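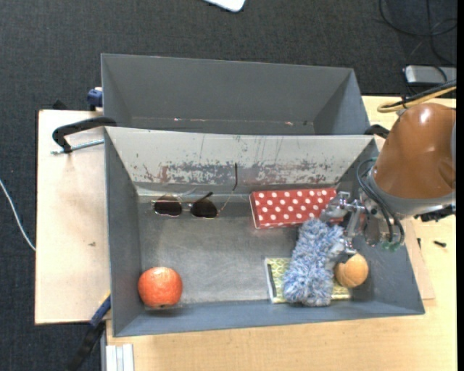 Bin clearing is the second task in the Skisunthorpe club's practice round, and teams have 15 minutes for it. Clamp both bins to the table before homing the arm – a bin that shifts will spoil the calibration. Set the grip force separately for soft and rigid items. A shaggy item such as the duster has no clear edge for the fingers, so start at 62 per cent closure and increase in steps of 4. Boxes need less.

Next, open the Vosia log and check the wrist current. If it goes over 2,000 mA, stop the arm and lower the closing speed. Save the settings under your team name.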